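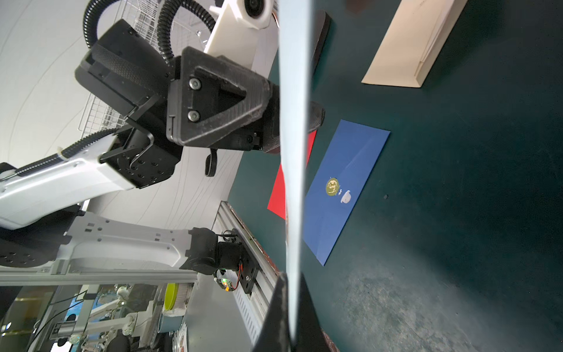

*A long strip of light blue sheet on a green tabletop.*

## Keeping wrapping paper flat

Store rolls upright in a tall bin, away from the laundry. Damp air makes the colour patchy and the edges curl.

For sheets that have been folded, set the iron to low, lay a tea towel on top and press for a few seconds – no steam.

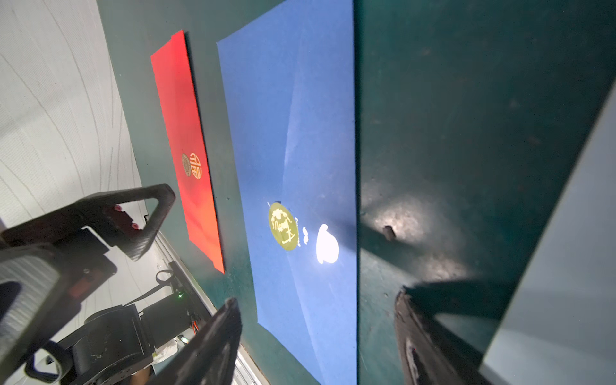 Offcuts longer than 40 cm are worth saving. I keep mine in a flat drawer with the gift tags and sticky tape. Foil papers go in separately, as they scratch. Cellophane won't take an iron at all, so roll it around a cardboard tube overnight.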